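Komusent open day, Tukville, Aug 10, 2025

Komusent sells a table-top gripper kit called the Iltura, and on open days it lets visitors into the lab where the kit is tried out. I went with a list of questions from our repair shop, which handles up to 300 returned phones and small appliances in a week.

The kit comes as a gripper, a mounting and a licence for the software. Haziq Kusuma, who looks after sales and most of the support calls, took our group round. He said the gripper is meant for mixed household and desk items, so the tables are stocked with phones, bowls and cloths.

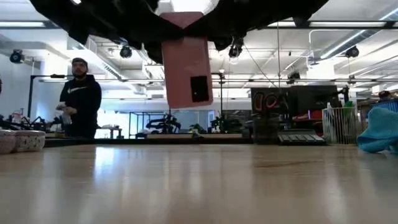

Phones were what I had come about. Our present machine is a Mowat with suction cups, and it drops anything with a cracked back. Kusuma said the Iltura grips by the edges and that the fabric cover can be taken off and washed. A spare cover costs 40 pounds. He would not give a figure for how long one lasts in a dusty workshop.

The full kit is 3000 pounds, with 31 days to send it back. Training is a half-day on site and is charged separately. I asked about very thin tablets and was told they are still working on those.

Parking is poor, so take the bus from the station. Tea was free. We have asked for a trial kit in February, when the shop is quieter, and will run it beside the Mowat on the same trays.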